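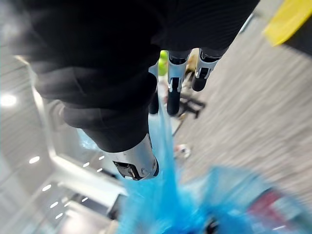 Silver finger joint under a black fabric cover

Muvstead Youth Basketball – progress report to the Willems Fund
Last updated: 22nd January

We're past the halfway point of the grant and I'm so pleased with how the defense clinics are going! Your $2,000 has covered gym time in Muvstead through the spring, plus a set of cones and pinnies that were badly needed. Wilson Taipe runs the older group and Elspeth MacLeish has the under-12s, who now shout "ball, ball, ball" at each other in the parking lot.

We've held 7 clinics so far and 47 players have signed up. Closeouts have come on the most. Help-side rotation is still a bit of a scramble, and Wilson wants two more sessions on it before we add any kind of press.

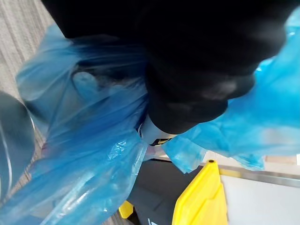

Coach training

Eustaquio Esquivel finished the first draft of the drill book (shell drill, zigzag slides, three-on-three with no dribble). Printing will run roughly $500, a little over what we budgeted, and we'd like to move the leftover travel money to cover it if you're happy with that. 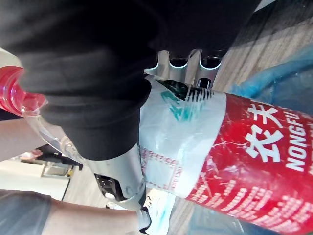
GIVPORT, December – Our first away day, and what a day! Both groups played short games against the Skornau kids, man-to-man only, no zones allowed. We lost more than we won, but the under-12s held a much taller team without a basket for a whole quarter. Sverre Amundsen has already invited us back.
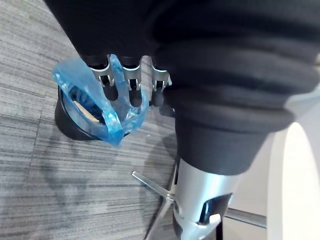 Stance work is the big push for the rest of the season. Too many of our players still bend at the waist and get beaten on the first step. Elspeth wants them to sink in sections, ankles then knees then hips, a bit like the thick folds stacked along that black sleeve – and the little ones get it much faster when they have something to copy. We'll film them again in the spring and send you the clips with the final budget sheet.

Fiona Munro
Program lead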